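Uscombe Robotics Club
How to record demos for the kitchen task (new members read this first)
Posted 2019-05-31

Quick writeup so we stop answering the same questions at every session. Covers recording only. Training is on the Ratov page, half finished, sorry.

What you need

Two hand-held grippers, charged
The Brilent card reader (gray box, top shelf)
Memory card, formatted. Check it's empty. Check again.
Log sheet and a pen that works

Before you start

Wipe the lenses. Dry cloth only. Power on the left gripper, then the right, wait for both to settle. If one keeps blinking, off and on again, left first. Don't swap the order, the sync script looks for the left one.

Open and close each gripper all the way, three times, slow. That's the calibration. If you rush it the finger widths come out wrong and the whole take is junk. We lost 137 takes in February exactly this way.

Picking up thin things

Chopsticks are the hard one. Everybody comes in from the side and the pads push them away. Come down from above, fingers open either side, wrists loose.
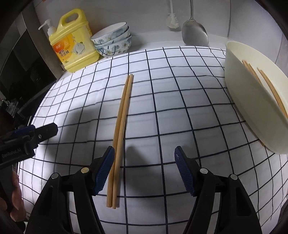
Line up on the ends first, before you think about closing. When a pair is lying side by side and nearly touching like these, get the near ends in the gap between the two blue pads, and keep the sticks pointing the same way you are. If they run off at an angle turn your wrist, don't drag the sticks straight. Lower until the pads are just off the cloth. Close slow. Stop when you feel it bite, squeezing harder only makes them cross over each other. Then lift, pause, move to the basin, let go low. Dropping from high up counts as a fail even if they land in it.

Only one stick came up? Finish the move, put it down, log it as "partial". Do not go back for the second one in the same take. The sorter can't deal with that yet.

Two-hand takes

Same as above but the other gripper stays in view, off to the side, and still. Still means still. Little twitches get learned too. If you're left handed you can lead with the left, just write L on the sheet.

Speed

Slower than you want to go. Not so slow that it's boring to watch though. Watch one of Sarpong's old takes on the shared drive if you're not sure, folder 625, those are all good ones.

Logging

One line per take. Take number, task, which hand, result (ok / partial / fail). Fails are useful, keep them. Dont delete anything off the card yourself.

Copy the card when you finish, not the next day. Folder name is the task and then your initials, no spaces. The copy script stops on spaces and it doesn't tell you why.

Common problems

File is there but won't open: card was pulled too early. Wait for the light.
Left and right don't line up: you powered on in the wrong order. Redo it.
Gripper feels sticky: grit in the pivot. Brush it out, no oil.
Video is all blurry: lens. See above.

Where we're at

809 good takes of the kitchen task so far, target is 2070 before we retrain. Sign up for a slot on the sheet by the door. Bring the grippers back to the charger when your done, both of them.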